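Handing a folding station over to the arms

At Mogensen we moved two cloth stations to robot arms in June. These are the steps I give a shift lead who is about to do the same.

1. Talk to the people at the station first. Tell them which tasks move and which stay. Baldur Skov had folded by hand for seven years, and his notes on creases went straight into the setup.

2. Keep the hand station running next to the new one until the arms have finished 1000 pieces. Log every stop and who cleared it.

3. Write down the new job. Ours is loading, checking and clearing jams – less lifting, more watching. Some people find the watching harder, so swap places every two hours.

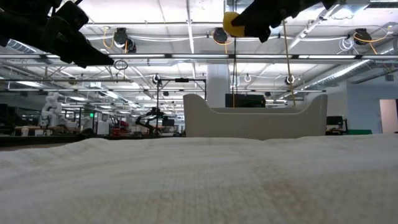 4. Train everyone on the stop button and the restart, on all shifts. If only one person can restart a cell, that person never gets a break.

5. Settle pay grades before the switch. We did it after, and Rasmus Avotiņš spent weeks sorting out the back pay.

6. Review the log with the crew after almost 2000 pieces. Change the rotation if they ask for it.

Last updated 07/12/2020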